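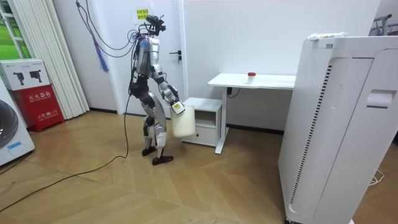 # 带把手塑料壶在小房间内的取放与存放

Trema 课程项目报告
组员:Anum Paracha、Sidra Durrani
提交月份:6 月

## 摘要

本报告讨论一间小房间内液体容器的日常使用:壶从哪里提起,经过哪条路线,放在哪里,液体滴落后如何处理。对象为一只半透明乳白色带把手塑料壶,地点为 Gaete 楼内铺浅色木地板的房间。壶装入清水后总质量为 1,588 g。我们共记录 17 次提运,对比 2 种落点,并据此修改了房间的使用规定。结果显示,滴水主要发生在放下的阶段,与行走路线的关系较小;壶底直接接触地板时,残留水迹最难及时发现。

## 1. 背景

Gaete 的这间房面积不大,地面为浅色长条木地板,拼法接近人字形。墙面与门均为白色,门上装黑色下压式把手,门右侧放一张白色桌子,桌面较薄,由白色金属腿架支撑,近地处有一根横杆。

房间平时兼作练习与清洁用品的临时存放处。上一学期的交接单写有“液体容器用后归位”,但没有规定归位的位置,各组做法不一:有的放在桌面,有的放在门边,有的靠墙放在地上。Warkeck 小组在学期末检查时记录到板缝边缘有一处颜色略深,原因未确定。本项目不追究该处的成因,只处理容器取放这一项。

## 2. 对象与条件

### 2.1 容器

容器为长方体塑料壶,边角圆滑,顶部一侧有把手。壶体半透明,靠近顶部贴有一枚黄白色小标签。壶体乳白,装清水时液面可从侧面看到,但逆光时读数不稳定,因此水量统一用称重方法控制,不采用目测。

提运时壶体位于身体侧面,高度大致与大腿相当。这一高度的好处是壶底离地有余量,坏处是迈步时小腿外侧容易碰到壶壁,造成晃动。

### 2.2 地板

木地板的主要薄弱处在板与板之间的接缝。人字形拼法的接缝走向不一致,水沿缝扩散后不会形成一条直线,擦拭时如果只顺着一个方向,会漏掉斜向的短缝。我们没有取得地板的产品资料,表面涂层的类型未知,故本报告不给出允许浸湿的时长。

### 2.3 桌子

桌面可以放下整只壶,并留出书写的位置。桌面中部常放一只带红盖的白色小容器,使用时须先确认壶的落点不会碰到它。桌下的横杆不作承重用途,试验期间未在其上放置任何物品。

## 3. 方法

### 3.1 提运

每次提运包括四个动作:单手握住把手,垂直提起;沿固定路线行走;停步;放下。路线从门内侧开始,绕过桌角,到达指定落点。起点和落点用纸胶带标出,试验结束后撕除。

壶盖在每次开始前拧紧并擦干,壶外壁用干布擦一遍。称重在开始前进行,电子秤放在走廊的硬质地面上,去皮后读数。读数与 1,588 g 不一致时补水或倒水,直到一致。

提运由两名组员轮流完成,另一人负责记录。记录者不提示动作,也不参与擦拭。

### 3.2 落点

- 落点 A:桌面靠外侧,垫一块吸水布。
- 落点 B:靠墙地面,壶底直接接触地板。

落点 B 的地面在每次试验后立即擦干,并用手电从侧面照射检查反光。由于该落点存在损伤地板的可能,我们把它安排在提运次数较少的一组,没有追求两组次数相等。

### 3.3 滴水检查

在路线上铺白纸不可行,纸面会滑动,存在绊倒的危险。最终采用干布检查法:放下后用一块干的深色棉布沿路线轻擦,再看布面有无湿痕。起点、转弯处和落点各用一块布,分别记录。

此法只能判断有无,不能给出水量。Sidra Durrani 曾尝试用称布的办法换算,所用秤的分辨率不够,差值与读数波动处于同一量级,该组数据已舍弃。

## 4. 结果

### 4.1 湿痕位置

起点处偶有湿痕,多数可以追溯到壶外壁没有擦净。转弯处的湿痕最少。落点处出现湿痕的次数最多,其中落点 A 的水大部分被吸水布接住,落点 B 的水留在壶底与地板之间,不移开壶就看不到。

按动作区分,湿痕与放下时的倾斜有关。若先让壶底一边着地,再松手让另一边落下,液面会冲向壶口一侧。垂直放下时,这种情况明显减轻。

### 4.2 行走

绕过桌角的一段路最窄。提壶的手靠近桌子时,壶壁会碰到金属腿架,发出响声,壶体随之摆动。换到另一只手后不再碰撞。两名组员惯用手不同,因此不能简单规定“用右手提”,改为规定“壶在远离桌子的一侧”。

### 4.3 擦拭

顺木纹擦拭速度快,但短缝处仍有水光。改为先用干布按压吸水,再沿各块板的方向分别擦一遍,水光消失。按压动作不能省略,直接推擦会把水推进接缝。

### 4.4 标签

标签位于壶的上部,手湿时容易蹭到。试验期间没有观察到标签脱落。Anum Paracha 建议在壶的另一面再写一份内容物名称,理由是壶身半透明,不同的清洁液稀释后外观相近,只靠颜色不能区分。该建议已采纳。

## 5. 讨论

本项目最初把重点放在路线上,计划比较直行与绕行两种走法。试走后发现房间尺寸限制了选择,能改动的部分很少。相比之下,落点和放下的动作更值得规定。

落点 A 并非没有问题。桌面高于提运高度,放上去之前需要再抬一次壶,抬高时手臂离开身体,控制能力下降。对于力量较小的使用者,这一步可能比弯腰放到地面更费力。我们没有测量用力,也没有邀请其他使用者参与,这一点只能作为待查事项。

另一种方案是在靠墙地面放一只浅托盘,把壶放入托盘内。Trasbridge 组在隔壁房间使用过类似做法,反馈是托盘边缘容易被踢到。若采用,应把托盘放在门扇开启范围之外,并每周倒掉积水。此方案未经本组验证。

误差来源如下:

1. 擦壶外壁的力度和次数没有统一,可能影响起点湿痕。
2. 棉布重复使用前经过晾干,但没有检查含水率。
3. 记录者知道落点,判断湿痕时可能受到影响。
4. 全部试验使用同一水量,半壶或接近空壶时的晃动情况不同,结论不能直接外推。

## 6. 使用规定(修订稿)

下列条文已交给房间管理人,替换交接单中原来的一句话。

- 提壶前拧紧壶盖,擦干外壁。
- 经过桌角时,壶在远离桌子的一侧。
- 放到桌面时垫吸水布,避开已有物品。
- 垂直放下,壶底放平后再松手。
- 不把壶直接放在木地板上过夜。
- 地面有水时先按压吸水,再沿各板方向擦干。
- 更换内容物后,同时更新壶身两面的文字。

## 7. 未完成部分

原计划包括 100 ml 定量洒水后的擦拭对比。管理人不同意在原地板上进行,而我们没有找到同类旧板,因此取消。若下一组能取得边角料,可先测接缝,再测板面,并记录涂层类型。

记录表原件由 Sidra Durrani 保存,棉布已洗净归还。吸水布目前仍放在桌面外侧,需要在下学期开始前更换一次。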